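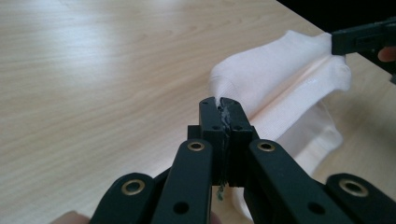

Subject: Re: [grerik-players] Save slots after the Suliddale chapter

Yuzhen Ren wrote:
> I finished the Suliddale chapter last night and the autosave went
> back to the ferry. Manual slot 6 loads fine. Is this the same
> problem people had in March, or a new one? I'm on the Fitora
> build and would like to avoid replaying the mine.

It is the same problem. The game writes the autosave when the chapter card comes up, but the write is skipped if the quest log holds more than 349 entries. Finished side quests count toward that number, and so do the letters you pick up in Wan.

Two things to try:

Load slot 6, open the log and archive every letter marked as read. Then walk back through the gate and let the chapter card play to the end. Skipping the card also skips the write.

If the log is still over the limit, turn off "keep rumors" in the options menu. On my file that dropped the log from 560 entries to well under the limit. 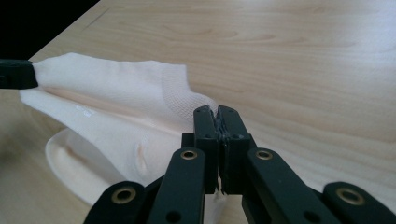

White ankle sock on the table

Your choices at the ferry are stored in a separate file, so archiving letters will not change who meets you in chapter 2. I compared both files before and after – the flags were the same.

I have not tested this on the older build. If you still have a copy of the bad autosave, send it to me off list before you overwrite it.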